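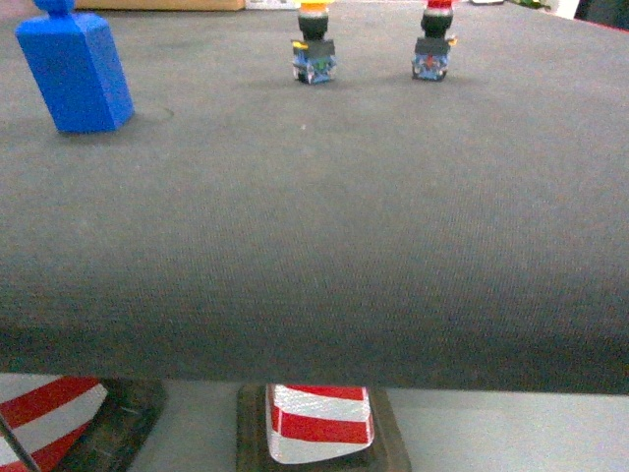 Yellow mushroom-head push button from the Multlow range, upright on the bench cloth. 

Multlow Mushroom-Head Push Buttons, Panel Mount
Sold by Totura | Stock no. 2531-M | Page updated Saturday, April 2, 2022

We've carried a lot of panel buttons at Totura and these are the ones we keep putting in our own builds. The head is big enough to hit with the heel of your hand, the collar is chunky and easy to grip in work gloves, and the contact blocks at the bottom have see-through housings, so you can check your wiring without taking anything apart. I love that last part! If you've ever pulled a whole panel forward to find one stray strand of wire, you'll love it too.

You can order by the piece or by the box of 47. Mixed colors in a box are fine, just put the split in the order notes.

Head colors
Red and yellow are on the shelf all year. Red is the usual pick for a stop. Yellow gets ordered for all kinds of things, and plenty of shops use it for a call button or a line hold (check your own site rules on color before you drill). 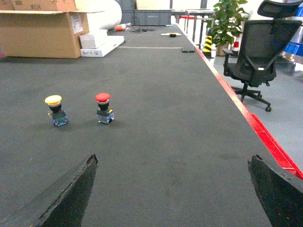
Yellow and red heads side by side. Note the black collars and the bluish contact blocks underneath.

What comes in the bag
Mushroom head and collar, assembled
Mounting block
One contact block, normally closed
Locking ring and rubber gasket
Wiring card, printed both sides

Extra contact blocks are sold separately. Normally open and normally closed blocks look very similar once they're out of the bag, so read the printing on the side before you snap one in.

Fitting
Drill or punch the hole, drop the gasket over the collar, push it through from the front and run the locking ring up from behind. Snug is plenty. The mounting block goes on after that, then the contact block, and it's a really satisfying click when it seats. Wire it last. If the head turns in the panel when you twist it, the ring needs another quarter turn.

Please have a qualified person wire anything that is part of a safety circuit, and test it before the machine goes back to work.

Buttons for conveyor lines
A good share of these go to packing and sorting rooms, and it's one of my favorite places to see them. One on each side of a roller run makes a world of difference, especially where crates bunch up and people are reaching in from both sides. The Costello enclosure takes one button, the Grastunik takes two, and both bolt to a flat side rail.
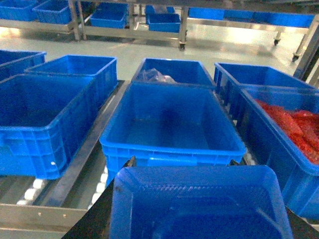
Ordering and stock
In stock: 700 red, 134 yellow. Orders in by noon leave the same day. We got caught short on yellow in January and have doubled our reorder since then, so the shelf should hold up fine now.

Returns are easy as long as the contact block hasn't been wired. Send the whole bag back, gasket too please, with the order slip inside.

Goes well with
Grastunik two-hole enclosure, gray
Costello one-hole enclosure, yellow lid
Multlow spare contact block, open or closed
Multlow legend ring, blank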